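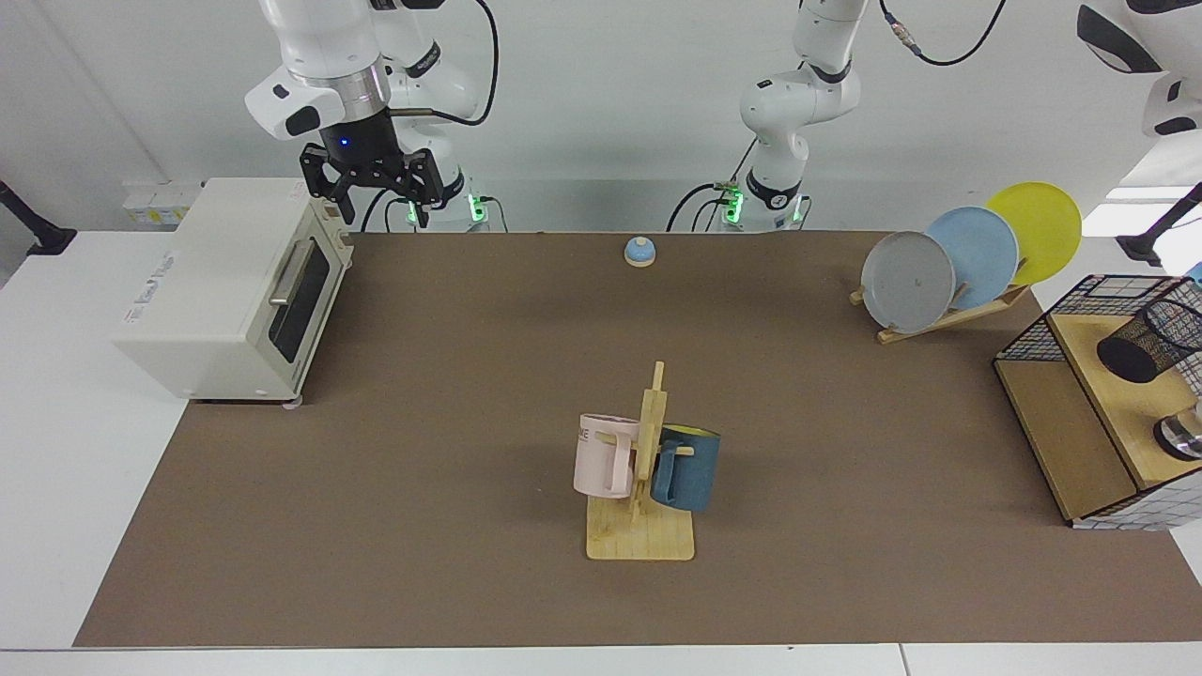
Cell notes, December

Print this entry
E-mail this entry

Lost most of the afternoon to the right arm again. Same fault as before - it stops dead halfway through an approach, the gripper won't answer, and I get a timeout in the log. Tripped at cycle 1,521, which annoyed me, as the run before that one got all the way to 3,279 without a peep!

First guess was the planner choking on the mug tree (those pegs are a pain to plan around). So I slowed everything down and did 100 dry moves nowhere near it. Stopped on move 34. Not the planner, then.

Next I wiggled the gripper cable by hand with the motors off and watched the link counter, and sure enough, errors every time I bent it near the wrist. I bet it's the connector from Oberholzer, but I haven't swapped it yet so don't quote me.

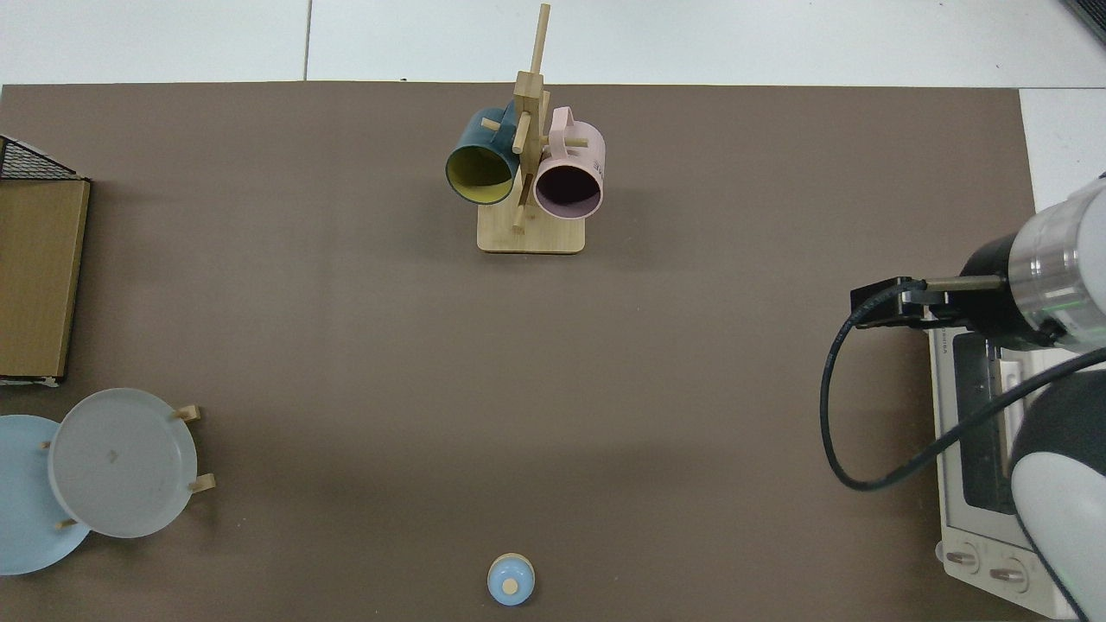

Timo Lammers thinks the connector is fine and the loop is just too long, so it snags and tugs at the plug whenever the wrist rolls. Fair point. He also wants the arm locked out until one of us has checked, and I've put the tag on.

Spare cable is in the Brerketti drawer. Zdeňka, please don't clear the log before I've copied it.

Print | E-mail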